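A place for every cloth: at home with Yvette Vachon
08/09/2025

When I get to Yvette Vachon's house the kettle is already on, and there is a pile of laundry on the chesterfield that she makes no move to hide. "If I tidied up before people came, you'd never see how I work," she says, clearing me a spot and handing me a mug of tea.

Yvette runs Leltum, a small home organizing service she started after many years behind the counter at Bélanger, the dry goods shop where she learned to fold. She talks about that shop with real fondness (the long cutting table, the smell of new flannel, the manager who refolded everything she touched for her entire first month). "I went home and practised on my own tea towels," she says. "My mother thought I was coming down with something."

The house dates from 1907 and has exactly 2 closets, both of them shallow, so linens have always been a bit of a puzzle here. She has settled on baskets in the hall cupboard, sorted by what gets used in which room and not by size or colour. Dusters and wiping cloths live lowest down, where the grandchildren can reach them and be put to work.

Her feeling about floors is stronger than I expected. Everything comes up off them before she does anything else, even if it only goes as far as the nearest chair. "I'm 63, and I've picked up an awful lot of socks," she says, laughing. "You get the floor back and the whole room seems to breathe out. Then you can have your tea and think about where things go."

She is less strict about the folding itself, which surprised me, given the Bélanger years. Good tablecloths are done properly, in thirds, with the hem tucked inside. Cleaning cloths get a shake and a single fold, and on a busy day she'll happily skip the fold – "it's a rag, dear, it isn't going to a wedding."

We talked for a good while about the picking up, and how people rush it. She likes a cloth to be lifted and left to hang for a moment so the folds can drop out of it, and she'll take it by whatever bit is handiest. A soft yellow one, all crumpled, hangs in loose folds above the planks whether you've got hold of a corner or the middle, and she sees no sense in fussing over which.

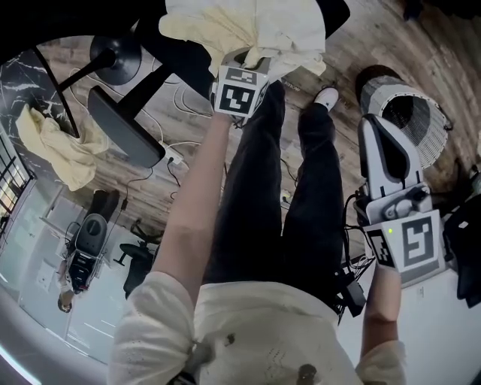
What she's doing next

In October she starts a set of evening workshops at Promuvon, the community space near the library, beginning with linens and moving on to kitchen drawers. Bring a basket of whatever you've been avoiding, she says, and wear something you can bend in.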